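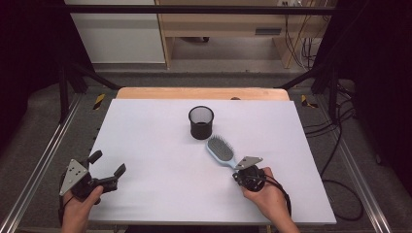 Dornau Cushion Brush: Review After 3 Months

The Dornau is a mid-price cushion brush sold for daily detangling on medium to thick hair. I bought it to replace a Kokeo paddle brush whose pad had split along the seam. Hair type for this review: shoulder length, coarse, slightly wavy, washed every second day.

Pins and pad

The pins are nylon with molded tips. Molded tips matter more than pin count. On brushes with glued ball tips, the balls come off first and the bare pin scratches the scalp. After 3 months of daily use the Dornau has lost no tips and two pins have bent slightly at the outer row. The Kokeo had lost nine by the same point.

The pad is softer than I prefer. It gives well on wet hair, where a stiff pad tends to snap strands, but on dry hair it sinks before the pins reach the underlayer. I section the hair first, which adds a minute to the job. The vent hole at the base of the pad is small and takes in water during washing. Dry the brush pad down overnight or the inside will smell.

Handle

The handle is a single piece with no rubber insert, so there is no seam to collect residue. Grip is fine with dry hands and poor with conditioner on them. Balance sits a little toward the head.

Cleaning

Loose hair lifts out with a comb tail in one pull if it is done weekly. Lint is harder. A drop of shampoo and an old toothbrush clears it. Do not soak the brush.

Compared with the Betancur

The Betancur has a firmer pad and longer pins and is the better dry brush. It also creates more static in December, when the heating is on. For wet detangling I would still pick the Dornau.

Verdict

Recommended for wet use and for sensitive scalps. Very thick hair needs a firmer pad. Replacement pads are not sold — once the cushion goes, the whole brush goes with it.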